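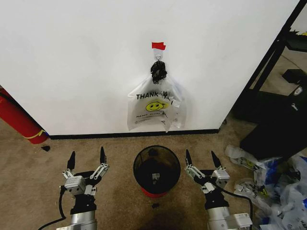

Lawal Mohammed asked at the March review whether a thin plastic bag was a fair choice for a first project, given that the rest of the class had picked cups and blocks. He thought a team of students would learn more from a task it could finish.

5 min read

4. The bag task

We kept the bag. The Florville robotics class lets each team choose one household job, and ours, team Drinus, had already spent two weeks on it by then. The job is to handle a shopping bag with two arms: take hold of it, open it, and bring it over a small bin on the floor. The arms are driven by hand for the demonstrations, and the recordings are then used to train Kivov, the controller written by last year's class.

The floor layout was kept simple. A strip of red tape on the wall gives the operators a height to aim for, and the hook is directly under it. Spare bags are heaped to the right. We did not flatten or sort them, and they were never put back in the same way twice.

4.1 Taking hold

The first difficulty is the handle. The plastic folds against itself, and a fingertip that comes in flat tends to push the bag along the wall. Operators found their own ways round this. Most came up from below with one arm and kept the other low and open until it was needed.
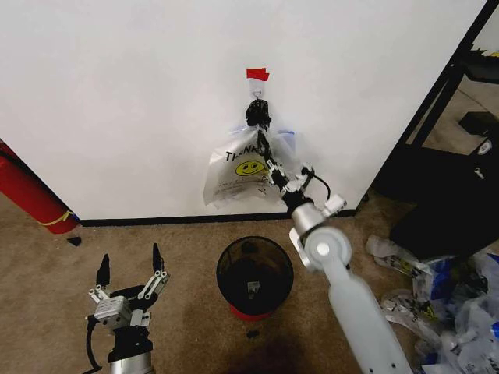

Page last changed: Saturday, June 28, 2025

Figure 2. One gripper closed around the handle of the bag beneath the red tape. The other gripper is open.

We had planned to use both arms from the start of each attempt. In practice this made the operators slower, as they had to watch four fingertips at once — and the wrist cables got in the way when the arms came close together. The plan was dropped and the written instructions changed to match.

4.2 Keeping track of the bag
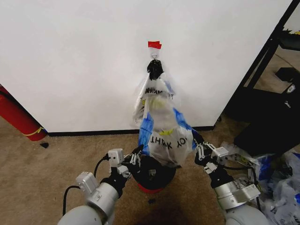 Orientation turned out to be the harder part of labelling. A bag has a top and a bottom, but once it has been turned over and creased the outline says very little about either. Our first labels were marked by eye, and two people often disagreed on the same recording. We now use the printing as a guide: where the lettering reads upside down, as it does on the bag held between the two grippers, the labeller marks it as inverted and moves on. If no lettering can be made out, the label is left blank.

In all we kept 213 demonstrations. Another 51 were thrown out, mostly for gaps in the arm data. The longest were full of pauses while the operator thought about which side to pinch, and we trimmed those pauses by hand before training,

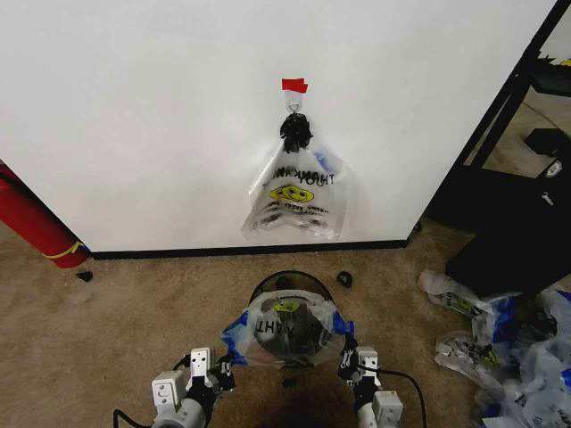
which took longer than the recording itself. We would not do it by hand again. The Balaskas team wrote a short script for the same job on their cup task, and it should work on ours with small changes.

We make no claim here about how well Kivov performs with bags it has not been shown. All of ours carry the same sort of print, and the labelling rule above depends on it. Plain bags would need another rule.

Comments

robin_t: Did you try trimming only the pauses before the first grasp? We found the later ones were useful.

Drinus team: No, we trimmed all of them. Worth a test.

Lawal Mohammed: I still think cups would have been easier. The labelling section is clearer than the March draft.

Contact the Florville robotics class | © 2025 Florville | Back to top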